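Lavavajillas bajo encimera Primix 18: lo que dice la ficha y lo que conviene preguntar

Inicio > Hostelería > Lavado > Bajo encimera

Precio sin IVA: 2.000 €. Disponible bajo pedido.

El Primix 18 se anuncia como «silencioso, rápido y sin mantenimiento». De las tres cosas, la segunda es la que menos discutimos. El ciclo corto dura 6 minutos con toma de agua caliente. Con agua fría el calderín tarda más en recuperar y el fabricante no da la cifra, algo que nos parece mala señal en una máquina de este precio.

Sobre lo de «sin mantenimiento», mejor olvidarlo. Lleva filtro, brazos aspersores y boquillas, y todo eso se ensucia. Si el agua de su zona es dura, cuente con un descalcificador aparte. El modelo no lo incluye, aunque la foto del catálogo dé a entender lo contrario.

Características
Cesta cuadrada, 18 platos por carga
Ciclos: corto, normal e intensivo
Dosificador de abrillantador de serie
Dosificador de detergente opcional
Bomba de desagüe opcional
Garantía: 1.000 ciclos o un año, lo que llegue antes

Lea dos veces esa última línea. Un bar con menú del día llega a los 1.000 ciclos bastante antes del año, y a partir de ahí la mano de obra corre de su cuenta. Hemos pedido a Primix que lo cambie y la respuesta, en abril, fue que «se está valorando».

Frente al Boronton equivalente, gana en altura útil y pierde en la puerta, que cierra con menos firmeza. El Goh cuesta menos y hace más ruido. Kristine Panganiban, de nuestro servicio técnico, prefiere el Boronton por los recambios.

Vajilla compatible
La cesta de serie admite platos llanos corrientes. Los de ala muy ancha rozan el brazo superior, y las fuentes ovaladas piden la cesta plana Lolter, que se vende por separado. 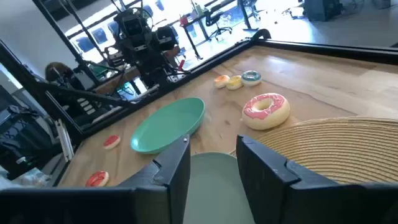

Plato verde salvia y fuente ovalada verde azulado.

Desconfíe de la etiqueta «apto para lavavajillas» en piezas esmaltadas: suele referirse al uso doméstico. Pregunte al proveedor de la vajilla por el lavado industrial y pida la respuesta por escrito.

Portes no incluidos. Instalación según presupuesto.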